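La cama no es una superficie de almacenamiento. Durante la jornada, sin embargo, suele recibir prendas sueltas, envases, cables y material de escritura que conviene retirar antes de la noche. Las siguientes indicaciones forman parte de la guía doméstica de la Residencia Bedoya y se aplican a todas las habitaciones individuales.

## Despeje de la cama

Retire en primer lugar las prendas pequeñas. Los calcetines se pierden con facilidad entre los pliegues de una manta de felpa, sobre todo cuando quedan hechos una bola junto a cajas y paquetes. Cada calcetín debe estirarse, emparejarse y guardarse en el cajón correspondiente; los que carezcan de pareja se depositarán en la bolsa de tela de la lavandería.

A continuación, agrupe los objetos restantes por destino: alimentos envasados, papelería, aparatos y cables, botellas. Traslade cada grupo en un solo viaje. Los rotuladores se guardarán con el capuchón puesto y las botellas, en posición vertical.

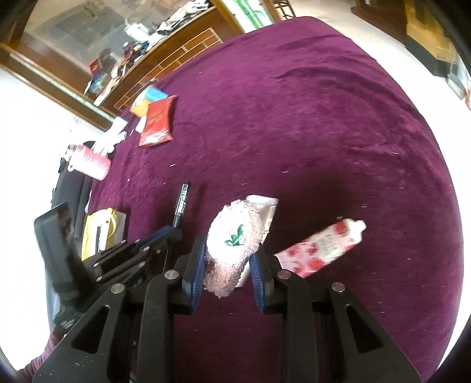
## Cabecero y repisas

El cabecero admite únicamente los artículos de uso nocturno. Las cajas y los envases que se acumulen en él se revisarán cada martes. Para el polvo entre listones de madera, utilice una brocha seca de cerda suave y termine con un paño apenas humedecido, siempre en el sentido de la veta.

## Cuidado de la manta

- Sacuda la manta en el exterior antes de lavarla.
- Compruebe la etiqueta. Salvo indicación contraria, emplee agua fría y un programa delicado.
- No utilice suavizante en tejidos de pelo.
- Séquela extendida, lejos de radiadores, y cepille el pelo en una sola dirección.

Las bolsas de lavandería pueden solicitarse a Milagros Valderrama, en el despacho 122, hasta las 18:00 horas.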